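Packing notes, mostly about the bed

July 11, 2020

We leave for Holtis tomorrow morning and I have been folding since lunch. The last post about packing dealt with bag weights. I have changed the method since then, so the old instructions should be ignored from step 2 onward.

The folding surface is the bed in the back bedroom. I tried the dining table for the October trip and it was the right height, but too narrow to lay out a shirt with both sleeves open. The bed is low, and an hour of folding on it is felt in the lower back. In exchange you get enough width for a sorted row and an unsorted heap at the same time.

Preparation is short. Pillows go up against the headboard. The duvet gets pulled smooth, and the throw stays across the foot of the bed. The throw is a white bouclé and the nubby surface has more grip than the duvet, so a folded edge stays where it is put. White clothes on white bedding are harder to see. I lost an undershirt for ten minutes last time and would use a dark towel under the whites if I had a spare one.
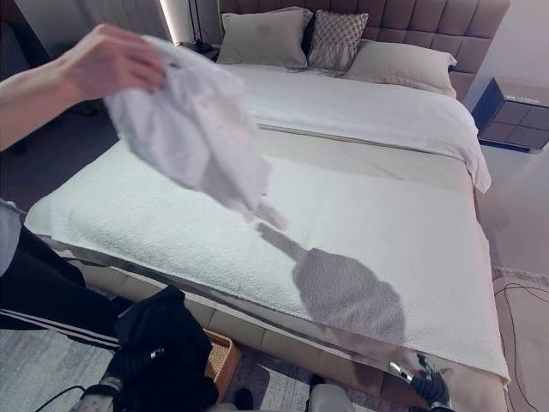 Each light garment gets one shake, held by the top corner, before it is laid down. Shaking takes out most of the creases that come from sitting in the laundry heap. After that the sequence is fixed: face down, sleeves in, sides to the center line, then the length in thirds. Anything knitted is rolled. Anything with a collar goes in last and flat.

My limit for a single roll is 200 grams on the kitchen scale. Heavier rolls come undone in the bag. Sweaters go over the limit and are folded in the normal way.

The bags are the two soft Gadlow duffels again. I looked at the hard Satunent case and decided against it. A hard case has to fit the trunk as it is, and ours has a wheel arch that takes a corner out of the floor on each side. Soft bags fill that shape without much effort. Total packed weight does not matter much in a car, but one person has to be able to lift each bag over the trunk lip.

Odometer distance for the last round trip was 1555 miles, with one detour through Jeon for fuel and food. This one should be shorter. I plan on a stop every two hours, and longer ones if the back seat asks for it.
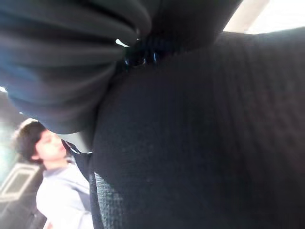
Clothing for the drive itself is packed separately. One long-sleeved layer per person stays out of the bags, along with socks and a change of shirt. These go in a small tote on the floor behind the front passenger seat. Jackets can go on top of the bags, where they also stop things sliding - but not above the seat line, or the rear view is gone.

Two changes for next time. The list should be sorted by bag and not by person, as I had to walk it twice. And the pants need hanging overnight before they are folded. The pair I did straight from the dryer had to be done again.

Still to pack: chargers, the cooler, and the blue folder with the rental papers.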